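Sandwich Night, Laid Out on a Tray

April 9, 2025

I have been on a sandwich kick since September and I'm not even a little bit tired of it. It started with one very good lunch at a counter called Flellumlow, where everything was lined up in clear tubs and you could watch your sandwich grow from one end to the other. I walked home thinking, why don't I do that? I have tubs! I have a tray! So now whenever people come over to eat I do the whole thing assembly style, and I want to write down how it goes before I forget which parts work.

First, the shopping. I go to the produce store on Figueroa for the cabbage and the tomatoes and pick up the buns wherever they look best that day. One small purple cabbage is a ridiculous amount of cabbage. I weighed out 600 grams last time, shredded it, and still had a good wedge left in the fridge (it went into fried rice, and very nicely too). For the lettuce I like something with a crinkle to it, chopped into pieces you can grab with your fingers.

The cabbage and lettuce share one container, side by side, with no divider. I used to keep them in separate bowls and it took up the whole table. Sharing is so much better! Pack them in snugly, cabbage on one side and lettuce on the other, and they hold each other up. A few purple strips will wander over to the green side and that is fine, it's all going to the same place.
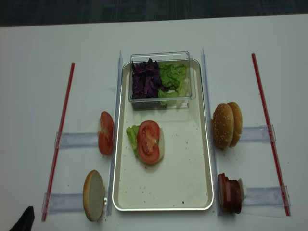

Cabbage and lettuce at the back, a lettuce leaf and a tomato slice near the middle. Crumbs included.

I'm fond of that cream tray with the silver rim. It's a Storov, secondhand, and I paid 3 dollars for it, and it makes even plain old lettuce look like you went to some trouble. The raised edge is what I love most. Crumbs stay put, tomato seeds stay put, and when you're done the whole mess goes to the sink in one trip.

Now, tomatoes. I have feelings about tomatoes. Use a serrated knife, please, even if your chef's knife is sharp, and go a little thicker than you think. Thin slices slump and slide right out of the bun on the first bite. I lay mine on a paper towel for five minutes with a pinch of salt, then blot the tops. In winter I add a tiny bit of sugar too, which my grandmother did and which I thought was crazy until I tried it.

As for order, I go leaf first, then tomato, then everything else. A whole leaf on the bottom bun keeps the juice from soaking in, so I always save a handful of nice big ones before I start chopping the rest. After the tomato comes a spoonful of mustardy mayo (two parts mayo, one part grainy mustard, a squeeze of lemon), then the cabbage, then whatever you're having for the main event. I've done fried egg, leftover chicken, and a thick slab of marinated tofu that was the surprise hit of the winter.

And the bun! For the longest time I bought plain ones and figured a bun is a bun. Then a bag of sesame ones followed me home and I haven't gone back. There is something about those toasty little seeds against the cold crunchy cabbage that just makes me happy.
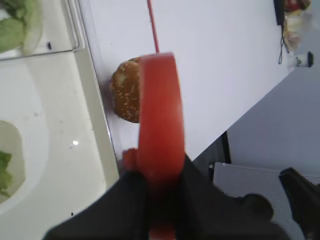
I toast them cut side down in a dry pan over medium heat until the edges go crisp, and I leave the tops alone so the seeds don't scorch. If you're feeding more than two people, do the buns last, after everything else is out. Cold buns are a sad thing and they only take a couple of minutes.

A few other notes from my many, many rounds of this. Shred the cabbage the day before if you like, it keeps beautifully in a Caseo tub with the lid on. Do not do that with the chopped lettuce. Give people extra napkins, more than seems polite. Put the sauce in a squeeze bottle if you have one, and if you don't, a spoon in a jar is perfectly good.

Oh, and pickles! I've been quick pickling red onions in some 100 milliliters of vinegar with the same amount of hot water, a spoonful of sugar and a half spoonful of salt. They turn bright pink and I want them on everything. Next time I'm going to try the same thing with a bit of that leftover cabbage, maybe with caraway seeds, and I'll report back on how it tastes under a fried egg.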